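Merum open day, August

The Boduser works opened its doors at 9 in the morning and had let in 168 visitors by lunch. Entry was free, parking was 50 pesos. We started in the wood store, where Dela Peña boards are stacked by length, then went up to the sample room. Genora keeps 52 shape sets there for schools to borrow. The stairs are steep and there is no elevator.

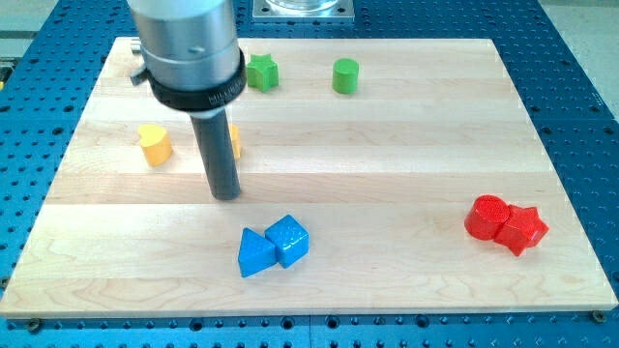 Shape blocks on a pale wooden board, with the green star and cylinder toward the back.

Coffee was served in the yard until 3.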